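Canville Simulated Handling Cell: Progress Report to the Avitz Fund
30 April 2025

Summary

The cell is set up and running scheduled episodes. Since the January report we have rebuilt the gripper model, moved the wrist camera mount, and started a regular maintenance check on the simulation side. One item is behind schedule, the collision mesh work, and it is covered below. We are not asking for a change to the budget.

Gripper model

The parallel-jaw gripper was the main source of trouble last winter. The two fingers had been imported with their origins in slightly different places, so a close command brought one finger in before the other and pushed thin objects sideways. We reset both origins to the housing, re-exported the fingers, and tied them to a single joint command. The old version is kept in the Jemal archive in case an earlier run needs to be repeated.

We also gave the inner faces of the fingers a lighter gray than the outer sides. It makes no difference to the physics, but whoever reviews the wrist view can tell at once which face is which, even with the lights turned down. 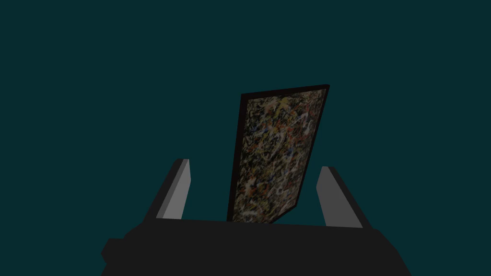 3 min read

The framed painting is the thin object we use most for checking the wrist view. It stands well above the fingertips, and its lower edge is hidden by the housing when seen from the wrist. That matters for setup, because an operator who lines up on the top of the frame can be off at the bottom. The instructions now say to open the fingers fully, stop, and compare the gap on both sides before going any closer.

Wrist camera

The camera pose is now stored in the cell file. Before, it was typed in at startup, and two workstations had been running with different values. We moved the mount back a little so that both fingers stay in view when open. The cost is that the housing takes up much of the lower part of the view. We tried a higher mount as well and dropped it – the fingertips were too hard to judge against a tall object.

The check for a good camera pose is short. Load the cell, open the gripper, and confirm that both fingers and the small block at the left of the housing are in view. If the block is missing, the pose file did not load.
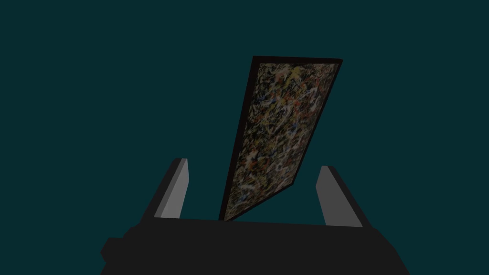
Lighting is still set by hand. The low setting is useful for stress runs, but it hides small errors in the housing mesh, so mesh checks are done at the normal setting only. We expect to put both settings in the cell file by the next report.

Maintenance and faults

The log holds 1859 episodes for the period. Of these, 295 were stopped early and reviewed. Most of the stops came from the finger origin problem and ended when the new model went in. The rest fall under object spawning, where an item is placed a little inside its neighbor and gets thrown clear on the first step. Pesumport, who supply our object library, have sent corrected meshes for part of the set.

We restart the simulator every 400 episodes. Memory use climbs slowly over a long run, and we have not found the leak.

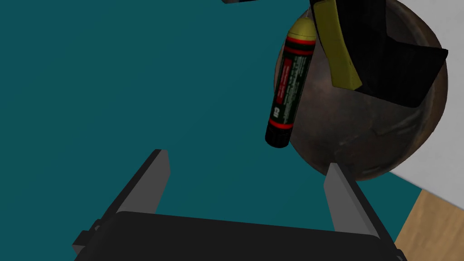
Work for the next period

Finish the collision meshes for the round and cylindrical objects. Add a spawn check that rejects overlapping items before an episode starts. Move the lighting settings into the cell file. Keep looking for the memory leak, with the restart left in place until it is found.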